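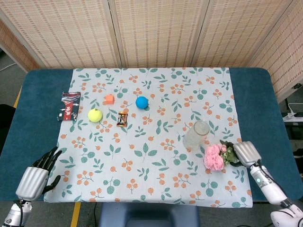 Right hand next to the roses, left hand parked open, February

Landau shop build: two arms, one table, too many opinions

tealbench
Okay, long post, get a coffee. Those of you who followed the old thread know we've been putting together a two-arm setup in the shared workshop in Prirnport since before the holidays, and it finally lives on a proper table with a proper cloth on it. The project is called Landau, after nothing in particular, it was the name on the first folder and it stuck.

The job I've set for it is clearing the table. Ball, candy, the little orange house block, and then the roses, which are fake but behave like real trouble. The hand comes in fine beside the stems with the fingers closed. Opening at the right moment and closing around something that thin is where my evenings have gone. Out of 66 tries at the bouquet I'd call 19 good, and I was being kind to myself on a couple of those.

Controller is the Skitport board, code is mine with big pieces borrowed from the Shokri library (thank you to whoever wrote the timing part, I owe you a pie). I've spent 490 dollars on cables and connectors alone and I would rather not discuss it at home.

Questions: do I go slower on the approach, or do I change where the hand comes in from? And does anybody have thoughts on the cloth? I love the leaf and berry pattern but I'm starting to wonder.

mossy_gearbox
Oh this makes me so happy to see!! I remember when you were still arguing with yourself about shoulder mounts. Congratulations, truly.

On the cloth, I'd swap it for something plain, at least for now. Orange berries all over and then a small orange block sitting on top of them, your color matching must be having a terrible time. I had the same headache with a plaid blanket and a red cup, and I lost most of a month before I put down a bedsheet.

pinion_pete
Going to disagree with mossy, in a friendly way. Keep the cloth. If it only works on a bedsheet then you've built a bedsheet robot. Mine learned on a bare bench and the first time my sister put a placemat down it went for the placemat.

What I'd change is the roses lying on their side. Stand them up in that glass cylinder and come in level at the stems, and you'll have a much easier grab.

tealbench
Pete, the glass is the next step after this one! The plan is for the flowers to end up in it, so starting them there feels like eating dessert first. Also it's clear glass and the depth readings on it are pure nonsense, I get a hole in the table where the glass ought to be.

Mossy, you're right about the orange block, it's the one it misses most after the roses. The blue ball it gets nearly every time, which had me feeling very clever until I tried the others.

mossy_gearbox
Strip of matte tape near the rim of the glass. Ugly, works great, comes off later.

And Pete, I didn't say plain forever, I said plain for now. You can bring the nice cloth back once the grip is sorted out. Two problems at once is how I ended up with a drawer full of half-finished grippers.

pinion_pete
Fair about the drawer, I have one too. I still think you'd learn more by leaving it.

nightshift_solder
Different subject, sorry. I'm looking at that cable down the outside of the right arm. Is it tied anywhere near the elbow? I ran mine outside like that and it caught on a table corner at 10 in the evening and took a connector with it. A loose loop at each joint and a bit of soft wrap fixed it for me. I'd do that before another round of roses.

As for speed, slow down only for the last little stretch. Going slow the whole way just makes you wait longer to be disappointed.

tealbench
It's tied in one place and I'm now looking at it with suspicion, so thank you, I'll add the loops tonight. Tape on the glass too.

On the cloth I'm going to be a coward and try both, same objects, same spots, and post the numbers for each. If Pete wins I'll say so. Does anybody have a preference for soft wrap, or is the fuzzy kind from the fabric store okay?

nightshift_solder
Fuzzy kind is fine. Get the wide one.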